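Sundonum's old drill hall to reopen as a community arts house

August 6, 2024

Great news for anyone who has walked past the boarded windows on Indari Street and wished somebody would do something about them. The old drill hall in Sundonum, built in 1810 and shut for the past 15 years, is going to open again this November as a place for music, theatre, evening classes and (we're very happy to report) proper hot dinners.

The building has been a barracks store, a dance hall, a roller rink and, for one odd winter, the home of the town's lost property. Plenty of readers will remember the roller rink best. The sprung floor they skated on is still in there under the dust sheets, and the builders, Skanard, say most of it can be kept. New boards will go in by the north door, where the rain got through, and the gallery rail is being put back to its original height. 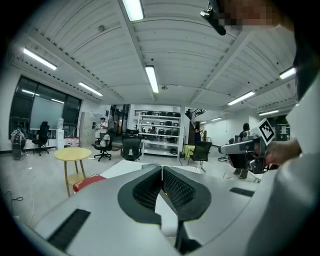

Classes are the part we're most excited about. The upstairs rooms have been split into 5 studios, each with its own sink and decent north light, and the first list of courses went up last week. There's life drawing, choir, bookbinding, beginners' accordion and a repair bench on which you can bring in anything from a toaster to a zip. Quite a few of the courses are aimed at people who like making things with their hands, whether that means holding a paintbrush or a bow. Most evening courses run for six weeks and you don't need to have done any of it before!

Downstairs, the main hall will seat 90 for plays and concerts, with the chairs cleared away for dances. The opening night goes to the Troncoso Band, who played the very last dance before the doors shut and have promised to start with the tune they finished on. Tickets for that one will go fast, so do keep an eye on the noticeboard outside the library.

The kitchen will serve lunch every day the hall is open, and soup and a roll will be kept at a price that students and pensioners can manage. There's a long table planned for people who come on their own and fancy company, which sounds lovely.

Course places can be booked from the start of next month, at the library desk or by post. If you have old photographs, posters or dance cards from the hall, the library would love to borrow them for a display on the stairs. More than one shoebox has come in already, including a complete set of roller rink tickets in six colours.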